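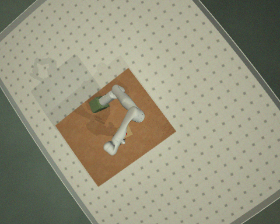

tilewidow68
Anyone here lived with a small-dot floor long term? Need opinions fast, tile guy wants a deposit by end of the week. Kitchen plus hallway, 200 sq ft. I want the pale cream with little dark squares, like the floor in the pic, husband wants plain gray and says the dots will make him dizzy. Quote from Nolside is $2,000 for material only. Old floor is sheet vinyl, peeling at the back door. Go or no go?

grout_or_die
Go. Had mine nine years. Hides crumbs like you wouldnt believe. Dark grout though, do NOT let them talk you into white.

Angelovski
Disagree on dark grout. With a cream tile it turns the whole floor into graph paper. Match the grout to the tile, seal it twice, done.

grout_or_die
Sealed mine twice. Still went tan by the stove. Thats why I'm saying dark.

mudroom_meg
Pale floor in a hallway with a back door?? You'll be mopping every day. We did cream in February and by spring I hated it. Kitchen fine, hall no way.

tilewidow68
Ugh, hall is half the reason for doing it. No dog if that helps. Two kids tho

Angelovski
Put a big mat down and live your life.

pennyhinge
$2,000 for 200 sq ft is ten bucks a foot, kind of steep for plain ceramic. Is that porcelain? Does it include extra for cuts? Ask. Lokent had a dot pattern in mesh sheets for less, but the sheets didn't line up great, I could see every seam. Took mine back.

grout_or_die
Sheets are fine if the installer is any good

pennyhinge
Mine does this for a living and he was swearing the whole afternoon. So no.

mudroom_meg
Also lay it straight or diagonal? Diagonal looks nice but way more waste. Order extra.

tilewidow68
Straight I think. Table is a warm orange brown, kinda like the one in the pic, so I figured cream goes with that better than gray. Husband not convinced.

Angelovski
Gray with orange wood looks cold imo. Cream wins.

mudroom_meg
Nah, gray is fine with it, we have exactly that. Get samples of both, leave them on the floor a week, walk over them in socks. Erkevance mails them free, or did when I ordered.

tilewidow68
Ok ordering samples tonight, will tell the tile guy to wait. If he drops me he drops me. Still want the dots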